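Workplace Automation Board > Refurbishment and Recycling > Staffing after the drive removal cell

Topic started by ernwood_ops

The Ernwood site has moved the opening stage of desktop teardown to the Leka cell. The trial closed in August. During it the cell handled 2955 units, of which 2279 were completed without a bench technician stepping in. Management now proposes to reassign five bench positions to testing and grading. I would welcome the views of members whose sites have made a similar change, particularly on pay grades and on who remains responsible for data-bearing parts.

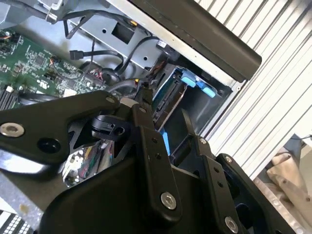
Drive removal is the task on which most of our staff were trained, and it is the task they are now asked to give up. The written procedure assumes a technician who can hold cables aside with one hand. With power leads running across the metal bracket and a flat black SATA connector hanging over it, the approach to the blue caddy has to be planned, and our technicians supplied most of that knowledge. The proposal does not mention their contribution.

Reply from grurnent_steward

Our members at Grurnent raised the same point. The employer's position was that advising on the cell formed part of ordinary duties. We disagreed, and the matter was settled with a separate grade for those who teach and correct the machine. I would advise you to request this in writing before any reassignment takes effect.

Reply from vikier_process

I must respectfully differ. At Vikier we created such a grade and it divided the floor within months. Those outside it regarded the testing bench as a demotion. A single grade with rotation every 80 hours has served us better. Wrist complaints have also declined, and that should be weighed in any discussion of what staff are losing.

Reply from ernwood_ops

Thank you both. Rotation was considered here and set aside on grounds of training cost - a decision I intend to question. For reference, the work is of the following type, with two blue carriers side by side in the cage and a blue data cable looping down to the bay.
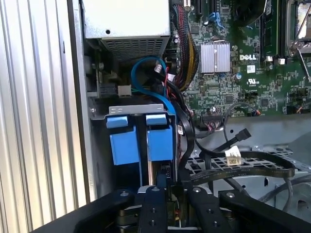
Reply from grurnent_steward

Re: Responsibility for data-bearing parts

On your second question, our agreement states that a named employee signs for each drive, whether or not a person removed it. The signature carries liability, and the employee must therefore have the authority to stop the cell. Please confirm that your proposal grants this.

Reply from ernwood_ops

It does not. Stop authority rests with the shift lead only. I will raise the point at the next consultation meeting and report the response in this thread.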